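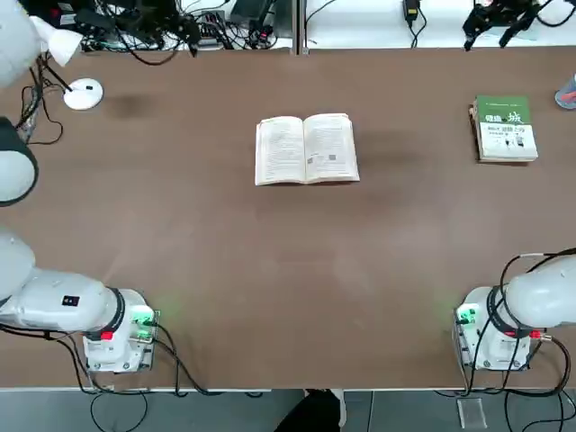 Two books on a brown table, one of them open.

The Second Language of Reading

By Rodel Samonte

My daughter's teacher sent a note in January. It said that every child in the class must read 40 books before the end of the school year, and that parents should sign a sheet for each one. I signed the first sheet with pleasure. By the fifth I began to have doubts, and now I want to write them down, because I think many parents in Kekport have the same doubts and are too polite to say so.

I learned English as an adult. When I arrived here I worked nights at Navarro, the bakery on the harbor road, and in the break at three in the morning I read one novel with a dictionary. It was a detective story of 200 pages and it took me five months. Some pages I read four or five times. I still remember the name of the dog in it, and I remember that "to table a motion" made me stop for a whole evening, as I imagined a piece of furniture.

If somebody had asked me that year how many books I read, the answer was one. By the rule of the reading sheet I was a very bad reader. But I do not believe I ever read better in my life.

Slow reading has a poor reputation. We say "slow reader" about a child who needs help, and we say it with a lower voice. The fast child gets the sticker. My daughter, who is not stupid, understood this quickly and started to choose thin books. There was a book about whales she loved in the fall, thick and full of difficult words, and she left it at page 47 when the sheet came. I asked her why. She told me, "It only counts as one."

I went to speak with the teacher, Divya Chacko, on a Tuesday after school. She was kind and she listened for a long time. She told me that before the sheet, some children in her class did not open a book at home at all, and now they do. I have to be fair and say this is a strong argument. A number is easy to explain to a tired parent. "Read with attention" is hard to explain and impossible to sign.

My neighbor Rowena Marquez does not agree with me either. She grew up in a house with few books, and for her the idea of a child reading so many in one year is beautiful, even if half of them are thin. She says that I am romantic about my dictionary and that I forget how lonely it was. Maybe she is right about the lonely part. I would not wish the bakery at three in the morning on my daughter.

Still, I think there is a small change which would cost nothing. Let the child read one book twice and sign for it both times. The second reading is where I learned most of my English. The first time I was running after the story, and the second time I could see how the sentences were made. Children do this naturally when they are small. They ask for the same story every night until the parent wants to hide it behind the sofa. Then they go to school and we teach them that a finished book is finished.

I would also like the sheet to accept a book that is not completed. A person who reads the first half of a thick book about whales has learned something about whales. Adults leave books in the middle all the time, and we do not feel that those hours were stolen from us.

I wrote these two suggestions in a letter to the school, and Divya Chacko answered that she will try the first one after the spring break. About the second she wants to think more. In the meantime the whale book is back next to my daughter's bed. She reads it without any sheet - two or three pages in the evening, sometimes the same two as the night before.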